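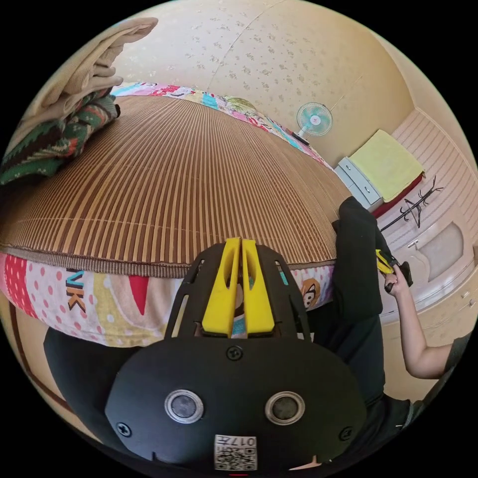 1/ 腌菜串,慢慢发,想到哪写到哪

前阵子说要开个串讲我这几年在家腌东西的事,拖到六月才开。先声明我是野路子,没拜过师,书也看得不多,厨房里翻车的次数比成功的多。有人私信问我泡菜坛子怎么选、盐放多少、长白花了能不能吃,我就都放在这一串里了。想直接看盐的跳到第8条,想看我出丑的跳到第14条!

2/ 怎么开始的

搬到现在这个地方的头一年,特别想吃酸豆角炒肉末。超市里没有,中国店里有真空包装的,买回来一吃,酸倒是酸,软塌塌的,一股醋精味,咬下去没有那个"咯吱"。我当场给我妈打电话,我妈说:你自己泡啊,有什么难的。她说得轻巧,她那坛老盐水比我岁数都大。

3/ 第一坛

第一坛用的是意面酱吃完剩下的玻璃瓶,洗干净,煮了一遍,塞进去一把四季豆(没有豇豆,就拿四季豆顶),凉白开、盐、几粒花椒,拧紧盖子放在窗台上。对,窗台上,大太阳底下。内行的朋友看到这里可以笑了。

4/ 第一坛的下场

四天以后盖子鼓起来了,我一拧,滋了一脸。豆子闻着像下水道,倒掉,瓶子也扔了,那个味道怎么洗都还在。还有四季豆生泡这件事我后来才知道是不行的,得煮透了才能吃,幸好没进嘴。大家千万别学!豇豆要泡到位,吃之前也要炒熟,我现在都是下锅炒过再吃。

5/ 坛子

换装备。在网上一家叫Jatoi的杂货铺买了个带水槽的陶坛子,就是坛口一圈凹槽,倒水,扣上碗,气能出来,空气进不去的那种。送来的时候坛沿有个小豁口,我本来要退,拿水试了一天一夜不漏,就留下了。到现在还在用,豁口摸着已经很顺手了。

6/ 选坛子我就看三样

看内壁,拿手电筒往里照,有没有裂纹和砂眼。听声音,敲一下,声音脆的要,闷的不要。试水,装满水放在旧报纸上过夜,第二天报纸是干的就行。至于什么土烧的、哪里产的,我分不出来,卖家讲得天花乱坠我也分不出来,所以不听。

7/ 玻璃的行不行

行啊!玻璃坛子我也有,好处是看得见,心里踏实,而且做少量的很方便。就是要避光,我套一只旧袜子(洗过的!)在外面,客人来了看见一排穿袜子的瓶子,表情都很精彩。有一阵我买过一种叫Rorkix的硅胶排气盖,盖在普通瓶口上,好用是好用,洗的时候那个小缝太难伺候了,后来又回到水槽坛子。

8/ 盐盐盐

来了,问得最多的。我妈的回答是"尝着比汤咸、比咸菜淡",这句话对我这种人等于没说。我自己后来老老实实上秤。我那坛子装得多的时候水和菜加一起刚好2000克,放盐82克,四个点出头,夏天我就按这个来。天冷会少放一点。你们坛子大小不一样,按比例自己换算就好,别死抠我这个数。

9/ 还是盐

用什么盐:不加碘的,粗粒的,便宜的。加碘的也有人用,照样能成,我用过一回觉得菜颜色发暗,也可能是心理作用。粉色的、灰色的、带烟熏味的那些漂亮盐,留着拌沙拉吧,泡菜水里尝不出来,纯心疼钱。

10/ 秤

厨房秤我换过一台。原来那台是上一任房客留下的,每次称出来都不一样,同一颗白菜放上去三回能给三个数,我还以为是白菜在减肥。新的这台最大量程不大,称完整个坛子是不可能的,我都是先称空盆,菜分几次过秤,记在冰箱门上的便签里,加起来。加错过,所以现在用手机算。

11/ 水

凉白开。必须放到真的凉了,摸着不热还不够,我会放一晚上。有一次着急,水还温着就倒进去了,萝卜皮全软了,吃着像煮过的。我们这边自来水有股氯味,烧开放凉以后就没了。用瓶装水也行,我嫌扛上楼累。

12/ 起坛水

第一次没有老盐水怎么办?我的办法:凉白开加盐,放花椒、一小块冰糖、几片姜、两个干辣椒,再来一小勺高度白酒,先扔进去一批"牺牲品",我用的是卷心菜最外面那几片老叶子和芹菜根。泡上一个多星期,捞出来扔掉,水就有点意思了。然后再放正经要吃的。

13/ 牺牲品这一步能不能省

能省,我省过,味道就是寡。第一批捞出来的老叶子我尝过,咸、生、呛,三样占全了,不过闻着已经有酸香。别舍不得,扔。(我妈听说我把菜扔了,在电话那头沉默了好一会儿。)

14/ 出丑专场之一:白花

起坛后第三周,水面长了一层白膜,皱巴巴的,像牛奶放凉了那层皮。我吓得把整坛倒了,洗坛子洗到半夜。第二天跟楼下邻居Geetha Thampi说起来,她问我那膜是白的还是彩色的,有没有毛。我说白的,没毛。她说哎呀,撇掉就好了呀,你倒它干嘛!我站在楼梯口特别想哭。

15/ 所以现在我的规矩

白的、薄的、平的:撇干净,加一点盐和白酒,坛口擦一遍,过几天再看。发绿发黑发粉,或者起毛的:整坛不要,坛子用开水烫过再晒。闻着让你往后退的,也不要。拿不准就别吃,一坛菜没多少钱。家里有老人小孩孕妇的更要小心点,这个别省。

16/ 说说Geetha

她是做芒果酱菜的高手,就是那种油汪汪、红彤彤、又酸又辣的生芒果腌菜。每年青芒果上市她会买一大袋,楼道里全是芥末籽在热油里爆开的味道,我闻着那个味就会找借口下楼。借口有:还盘子、问垃圾哪天收、问她家有没有停水。她从来没戳穿过我,每次都给我装一小瓶。

17/ 她的做法(征得同意写的,分量她不肯说)

青芒果连皮切小块,擦到一点水都没有,拌盐和姜黄,放一夜。出来的水不要倒。辣椒粉、炒过磨碎的葫芦巴籽、芥末籽粉拌进去。芝麻油烧热放凉,倒进去没过芒果。装瓶,压实,等。我问等多久,她说等到你忍不住的时候再等一个星期。

18/ 我照着做的

第一次芒果没擦干,瓶底出水,一周后上面那层开始冒泡,酸得发苦。第二次擦干了,葫芦巴籽炒过头,苦得更厉害。第三次可以了!配白粥绝配,我早饭吃、夜宵也吃,一瓶没撑过半个月。后来我还拿它拌过凉面,Geetha看了一眼没有发表意见。

19/ 四川泡菜遇上印度腌菜

有人问两个能不能混。我干过把泡萝卜和芒果腌菜切碎了一起炒饭,好吃,特别下饭,就是颜色像出了什么事。但是别把油腌的东西放进盐水坛子里,油花浮在上面,坛子就废了。我那把专门捞泡菜的长筷子谁也不许碰,碰过油的筷子进坛,我会当场翻脸,室友们都领教过。

20/ 豇豆终于来了

找了好久,后来在菜市场一个角落的摊子上看见豇豆,老板叫它"长豆",一捆一捆用橡皮筋扎着。我买得太多,拎回家手都勒红了。洗完一根一根挂在晾衣架上晾,晾衣架上左边豆角右边衬衫,那几天出门身上一股青草味。

21/ 酸豆角流程

晾到表皮发皱、没有明水,盘成小把,塞进坛子,塞紧一点。倒老盐水没过去,上面压个小碟子。坛沿加水,扣碗。放阴凉地方。夏天我一周左右开始尝,颜色从翠绿变成黄绿就差不多了。没变色之前别急,前几天的那段时间最不适合吃,这个各种老人都会跟你讲。

22/ 酸豆角肉末

豆角切碎,水里过一下挤干,先下干锅炒到水汽散掉,盛出来。肉末煸到出油,姜蒜干辣椒下去,豆角倒回来大火多炒一会儿。不放盐!我第一次放了,咸得一家人灌水。一点点糖可以。出锅撒葱花。然后煮饭要多煮,信我,平时的量肯定不够。

23/ 那天晚上

那盘炒出来我坐在灶台边上就着锅吃了两碗饭,给我妈视频看,她说你豆角切粗了。是切粗了。但她看了好久,还让我把镜头凑近坛子给她看水的颜色,说还可以,再养养。在我们家"还可以"属于很高的评价。

24/ 插一条:刀

问我用什么刀切的那位,普通菜刀,钝了就磨。磨刀石是在一个叫Jeker的五金小店买的,双面的,粗的那面我基本没用过。磨完切泡萝卜特别痛快,切姜丝也痛快,切手指也挺痛快的,大家当心。

25/ 出丑专场之二:坛沿水

坛沿那圈水会干!会干!会干!我出门玩了十来天,回来坛沿干得能划火柴,打开一股指甲油味。整坛萝卜报废。现在出门前把水加满,再托人隔两三天看一眼。托的人是Mohsin Malik,住对门,人特别靠谱,还会给我发照片汇报水位。代价是回来要给他带一份泡萝卜。他全家都爱吃,份量逐年上涨。

26/ 坛沿里加盐

后来学了一招,坛沿水里也撒点盐,不容易长东西,虫子也少。三四天换一次,用厨房纸把旧水吸出来再倒新的,别图省事直接往外倾,脏水会倒流进坛子里。这个倒流我也经历过,就不单独开一条了,给自己留点面子。

27/ 红椒酱

去年秋天跟Kastriot Softić学熬红椒酱。他每年秋天要烤一堆红甜椒,在院子里支个炉子,从下午烤到天黑。严格讲这个不算腌菜,但都是装瓶过冬的东西,我就塞进这串里了。烤到皮全黑,闷在锅里,剥皮,去籽,绞碎,加油慢慢熬。听着简单吧?剥皮剥到我怀疑人生,指甲缝红了一个星期。

28/ 熬酱的时候

熬的时候要一直搅,一直搅,大家轮流。Kastriot的标准是勺子在锅底划一道,能看见锅底,而且那道印子不马上合拢。我每隔一会儿就说"好了吧",他每次都说没有。他舅舅坐在旁边喝咖啡,负责摇头。天都黑透了才装瓶,我分到两瓶,抱着坐公交回的家,瓶子隔着围巾还是热的。

29/ 红椒酱怎么吃

抹面包,配白奶酪,配煎蛋。我还试过拌热米饭加一勺酱油,非常好吃!不敢告诉Kastriot。如果他在看这个串:那是别人干的。

30/ 跑题条:瓶子

玻璃瓶我收了很多,蜂蜜瓶、果酱瓶、橄榄瓶。有一阵大家知道我收,邻居把瓶子放门口,我开门差点踩上去。去标签的方法:温水泡,撕,剩下的胶用食用油加小苏打糊上去,过一会儿用旧海绵擦。盖子有锈的不要,垫圈有味的不要。橄榄瓶的盖子味道最顽固,我放弃过好几个。

31/ 标签

一定要贴标签!写上是什么、哪天装的。我有一瓶深褐色的东西在柜子最里面,没写字,也许是糖蒜,也许是腌姜,也可能是某次失败的酱油黄瓜。我到现在不敢开,也没扔。每次大扫除拿出来擦一擦又放回去。

32/ 糖蒜

新蒜上市的时候做,就这个季节。剥掉外面的老皮留两层嫩的,盐水泡一夜,控干,醋和糖煮开放凉,倒进去没过。我喜欢红糖多一点,颜色好看。会变绿,绿了也能吃,别慌。剥蒜那天最好别约人。我约了,对方坐得离我很远。

33/ 小本子

我有个本子,专门记每一坛放了什么、几克盐、哪天开的、味道怎样。写到现在163页了,字越写越潦草,前面几页还画了小图,后面就剩"太咸""还行""再也不""萝卜!!"。有一页上面只写着"别听自己的",我完全想不起来是什么意思。

34/ Shagufta Swati的柠檬

这条是补给她的,她说我串里一直不提她。好,提。她教我腌整颗柠檬,底下不切断,划个十字,塞盐,塞进瓶子往下压,压到自己出汁。每天倒过来晃一晃。一个多月以后皮变得软软的,半透明,切碎了炖鸡。第一次打开的时候我站在厨房闻了半天,那个香味跟新鲜柠檬完全是两种东西。

35/ 柠檬要注意

买皮没打过蜡的,打过蜡的用热水和粗盐搓。汁不够就另外挤一点补上,露在外面的部分会发霉,别问我怎么知道的。用的时候先冲掉盐,里面的果肉可要可不要,我都留着拌黄瓜。菜里就别再放盐了,第22条的教训在这里同样有效。

36/ 带去聚餐

上个月街坊聚餐,我带了泡萝卜和酸豆角,心里很没底。摆在长桌上,旁边是一盆特别体面的千层面。结果泡萝卜先空的!有位叫Braulio Cuevas的先生端着盘子来找我,问这个粉色的是什么,我说萝卜,红皮萝卜自己染的色,他非说我放了甜菜。争了半天,最后他跟我回来看坛子。

37/ 红皮萝卜染色

就是那种小圆萝卜,外面红里面白。泡下去第二天水就粉了,第三天萝卜变成均匀的粉色,特别好看。切薄片,淋一点辣椒油,一点点糖。时间别太长,我一般两三天就捞,再久就软了。洗澡泡菜,名字起得真好,洗个澡就出来。

38/ Braulio后来

他回去自己泡了一瓶,给我发消息说不粉。我问他用的什么萝卜,他说白萝卜。……行。第二次用对了,粉了,他把瓶子放在餐桌正中间当摆设,舍不得吃,等想起来吃的时候已经软了。

39/ 答几个评论里的

问能不能放冰箱:能,放了就慢下来,我泡到喜欢的酸度就分装进冰箱。
问黄瓜:能泡,一两天就吃,别留。
问能不能放苹果梨:放过梨,好吃,那坛水之后一直有点甜。
问生水洗完直接放行不行:不行,晾干。
问那个蓝色的大盆哪里买的:Trurker的,收纳用的,我拿来洗菜,别家的也一样用。

40/ 再答一个

问坛子放厨房会不会有味道。平时没有,开坛的时候有。我先生的说法是"像有人在隔壁拆了一双鞋",他吃的时候可没少吃。坛子会咕嘟咕嘟响,尤其半夜,头一回听见我以为水管坏了,爬起来拿手电筒把厨房照了一圈。现在听着觉得挺安心的,哪天不响了我反而要去看看。

41/ 老盐水分家

我这坛水养到现在已经很像样了,分出去过好几次。想分的话:用干净无油的瓶子装,原坛补上凉白开和盐,歇几天再放菜。拿到新水的人头几天多放点花椒和姜,慢慢就变成你家的味道了。Mohsin家那坛也是从我这里分的,现在比我的还酸,他得意得不行。

42/ 先到这

菜市场要收摊了,我得去抢点嫩姜。仔姜那一坛等泡好了再接着往下发,顺便问一句,你们那边现在嫩姜多少钱?我们这贵得离谱,想找个便宜点的地方买。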